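Subject: Re: [facilities-energy] Demand charges after the compressor change at Wellton
From: Davina Rutherford

Hi Paul and all,

Answers to your questions are below, under each part of your message. I cut the section on the lighting contract, which belongs in a separate thread.

> We swapped the second compressor in January and the kWh on the
> bill went down the way we hoped. The demand charge did not. It is
> still set at 458 kW and I can't find anything on our side that
> explains it. Is the meter wrong?

I doubt it. Check the tariff sheet before you call the utility. Ours at Devport has a ratchet clause, and if Wellton is on the same schedule you have one too. The billed demand is the higher of this month's peak or a set percentage of the highest peak in the past eleven months. One bad interval last summer can hold the number up until it drops out of the window. Your actual metered peak should be on the second page of the bill, in the small table under the rate rider. Compare that figure to the billed one. If they differ, it's the ratchet and the meter is fine.

If they match, you really are hitting that peak every month and the compressor wasn't the cause of it.

> Our interval data comes as a spreadsheet with a row for every 15
> minutes. I have looked at it but I don't know what I'm looking for.

Sort by kW, largest first, and look at the times on the top 19 or 20 rows. When I did this for Devport, nearly all of ours fell between 6:15 and 7:00 a.m. on the first working day of the week. The air handlers, both ovens and the compressors were all coming on from the same start schedule. Somebody had set that up years ago so the building would be ready for first shift, and it was never changed.

We staggered the starts. Ovens first at 5:00, air handlers at 5:40 in two groups, compressors last. It cost us a few hours of the controls contractor's time and took 41 kW off the peak the first month. We didn't see the full effect on the bill until the old peak aged out, so warn whoever approves your budget.

One thing to watch — after a power outage everything will try to start together unless the controller has a restart delay. Ours didn't. We had a short outage on a Thursday afternoon and set a new peak when the power came back. We have delays on the large motors now.

> The Meireles people quoted us for a battery that would shave the
> peaks. The payback looks good on paper. Has anyone on the list
> bought one?

We got a quote from them too and did not go ahead. I have nothing against the equipment. Their savings figure was worked out from our load before the stagger, and when I asked them to run it again with the newer interval data the payback went from a little over four years to almost nine. I would do the schedule work first, collect at least three months of data, and then ask for the quote again. Also ask what they assume about missed peaks. A battery that is down for service on the wrong morning saves you nothing on demand that month, and with a ratchet you could be paying for it well into the next year.

The Zemisham plant did put in a battery, a different make. Their load is much spikier than ours and I understand they're satisfied with it, but I haven't seen numbers. Maybe someone from there can comment.

> Last question, is power factor worth bothering with?

Depends on the tariff again. Ours charges a penalty under 0.90 and we were at 0.86, so we added capacitors at the main panel. If your bill has no line for power factor or kVA, leave it for now. If you do add capacitors and you have a lot of variable speed drives, have someone check for harmonics beforehand.

I can send you the sorting spreadsheet I use. It has 2 tabs, one for the raw data and one that pulls the peaks by hour and weekday. Paste your rows into the first tab and keep the column order the same as mine. It doesn't handle the clock change in spring, so you'll get a blank hour there.

I'm out until Monday afternoon and won't be reading the list much before then.

Davina Rutherford
Energy and Utilities, Devport

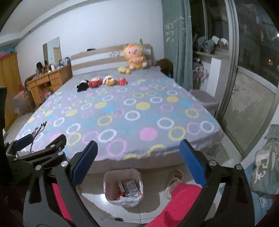
Bedroom with the circles-and-rings sheet on the bed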